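Prilix Hand-Held Gripper: Workshop Build and Set-Up Guide

Home | Guides | Parts | Downloads | Contact

Section 4. Fitting the Finger Pads and Checking the Grip

This section applies once the handle, slide and camera bracket have been assembled according to Section 3. It shall be completed before any recording is made.

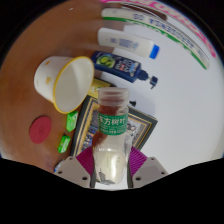
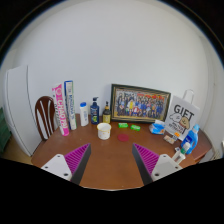 Ridged magenta pads on both fingers.

4.1 Pad orientation. Each pad is fastened to the inner face of its finger with the ridges toward the opposite pad. The two pads shall angle toward each other and meet evenly when the trigger is fully pulled. A correctly set pair will hold a plastic bottle upright between the ridged faces, as with the green-labeled bottle in the first picture, and the camera will have both pads in view. If only one pad is visible, return to Section 3 and adjust the bracket before continuing.

4.2 Fitting procedure

1. Release the trigger and allow the fingers to open fully.
2. Wipe the inner face of each finger with a dry cloth.
3. Place the left pad against its finger and start both screws by hand.
4. Repeat for the right pad.
5. Close the fingers slowly. Shift the pads until their tips meet.
6. Tighten the screws in turn, a little at a time. Stop when the pad no longer moves.

CAUTION: Do not use a powered screwdriver. The printed mounts will crack if the screws are overtightened.

4.3 Grip check

1. Set an empty plastic bottle on a level table.
2. Open the fingers to 80 mm and bring them in from the side.
3. Close the fingers until both pads touch the bottle, then lift it 100 mm.
4. Hold for 5 seconds and lower it to the table.
5. Repeat with a cup and with a small wrapped article, such as a bar of soap.

If the article turns or slips, clean the pads and repeat the check. If it slips again, replace both pads. Pads shall be replaced in pairs.

NOTE: Builders using the Skorov slide will find the trigger travel slightly longer. No change to the procedure is required.

CAUTION: Keep hair, cords and loose sleeves clear of the slide. Do not use glass articles for the grip check.

4.4 Record of completion. Enter the date and the builder's initials on the build sheet. In the shared workshop, completed sheets are to be given to Funmilayo Ugwu. Questions about replacement pads should be directed to Enda Ó Briain.

Proceed to Section 5, Camera Alignment.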